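Préhension simulée : faut-il noter la force de serrage à chaque essai ?
Forum d'entraide, rubrique Robots et automatismes

Ellar
Bonjour à tous. Notre procédure interne exige un relevé de force par essai, y compris en simulation. J'en suis à 490 essais et mon tableur commence à me regarder de travers. Existe-t-il une bonne pratique un peu moins monacale ? 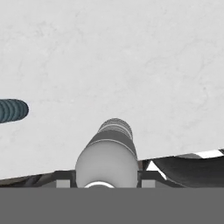 Peut-on valider une consigne de serrage uniquement en simulation ?
Elle se dégrossit en simulation, puis se valide sur la cellule réelle, avec la vraie pièce et les vrais doigts. Le frottement du simulateur est un optimiste de nature.

I-hsuan Chow
Automatise le relevé : un fichier par série, avec la version du modèle, la graine aléatoire, la consigne et la force maximale. À la main, garde seulement les essais ratés et un tirage de 20 essais par série. Et fais modifier la procédure avant de t'en écarter, les auditeurs ont peu d'humour sur l'ordre des opérations.

Dudent
Chez nous on note tout depuis novembre. 3794 lignes, lues par personne. Mais elles sont très bien alignées.

Poon
+1 pour la graine, je l'ai oubliée une fois et j'ai tout relancé.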